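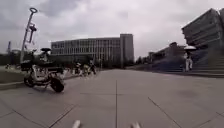
Purach cargo scooter: a month of errands

I bought the Purach in April to replace a bicycle and a bus pass. The job is simple. I ride to work, stop for groceries on the way home, and pick up parts for the shop when Mudassar Khattak calls in an order. After 372 miles I have a fair idea of what it does well.

The ride first. On smooth pavement it is quiet and steady. On large square pavers you feel each joint through the floor, more at low speed than at high. The front suspension is soft and the rear is firm, so the seat gets most of it. I let a little air out of the rear tire and that helped.

Steering is light. With a full load up front it gets heavy below walking pace, and you notice it most when pushing the scooter into a parking spot. Strap the weight down low and it behaves better.

The rack that comes with it is fine for a backpack. I swapped in a Gilchrist basket after the first week - it took two bolts and an adapter plate, and the instructions were a single drawing. The basket holds two full grocery bags standing up. It rattles when empty. A strip of rubber under the lip cured most of that.

Range is decent. I charge every third night and have not dropped below a quarter. The charger is a Sirkico unit with a short cord, too short to reach from my porch outlet to the spot where I park. I use an outdoor extension cord, which should not be necessary at this price.

Mirrors are good. They stay where you set them. The kickstand is the weak part. It holds on level ground but needs care on any slope, and I have gone back to the center stand for anything longer than a quick stop.

Danish Mughal has the Morimach, which costs $469 more. I rode it for an afternoon. The seat is better and the display can be read in full sun, while mine washes out by noon. The Morimach is also wider and I had a harder time getting it between other parked scooters.

I would buy the Purach again for short trips with cargo. For a long commute, try the seat first. Spare brake pads are easy to get, but the dealer quoted me three weeks for a replacement kickstand spring.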